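New house rules for robot practice rooms agreed at Brukis

3 August 2024

After a long spring of drafts, and a good many pots of tea, the people who build and run simulated rooms for household robots at Brukis have settled on a shared set of working rules. The rules run to 30 short clauses and came into use at the end of July, and they cover everything from how a piece of furniture is named to when a trial may be counted as a pass.

Heloísa Figueiredo, who led the drafting, said she had wanted something a newcomer could read over lunch and still remember the next morning. "We had good habits, but they lived in people's heads," she said. "If somebody was on holiday, the habit went on holiday too!"

The part that has caused the most talk is the clause on starting positions. Before any drawer or door task begins, both arms must be logged at rest for two full seconds, with the gripper openings written down, so that a second team can set up the same trial and have a fair chance of getting the same result. Loose items standing on the furniture have to be listed as well, even when the task has nothing to do with them, and a run in which one of them is knocked to the floor can no longer be scored as a clean pass.

There is also a kindly worded section on odd rooms. Unusual colours, dark corners and tilted viewpoints are all welcome, the rules say, provided they are recorded and provided the scores for them are kept apart from those of the plainer rooms. Adalberto Nogueira, who looks after the test records, spent much of July going back through 3,239 old trials to see how they would fare. He found 82 that would need to be run again, most of them for want of a proper note on where the arms had started. "I had expected worse, if I'm frank," he said, "and it was rather nice to meet some of those old rooms again."

Two neighbouring groups, Drellano and Jotden, have asked to try the rules on their own drawer and cupboard tasks over the autumn, and their comments will go into a second version. Vieira, whose software draws the rooms, has added a form that has to be filled in before a trial will start – a small nuisance, Figueiredo admits, but one that most of the team had stopped grumbling about within a week or so.

Copies of the rules can be had from the front desk at Brukis, and anyone with remarks on the wording is asked to send them to Nogueira by the end of the month.

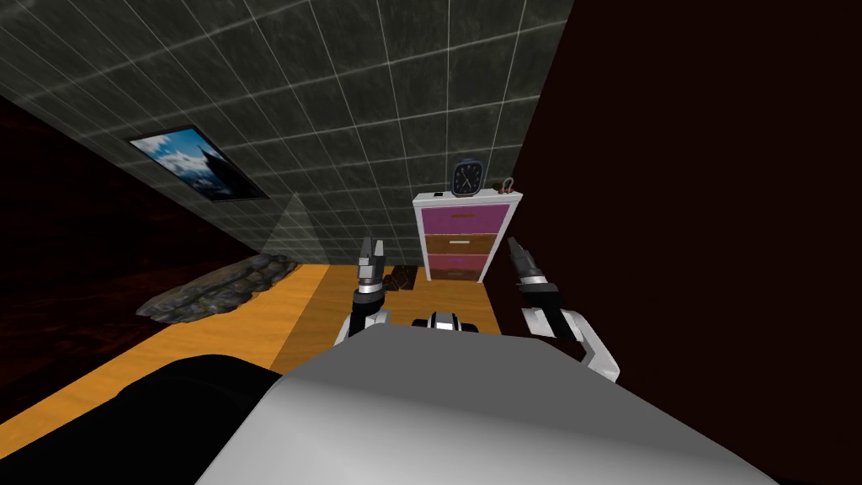

Remarks on the clause about starting positions are especially welcome, as that is the one most likely to change in the second version.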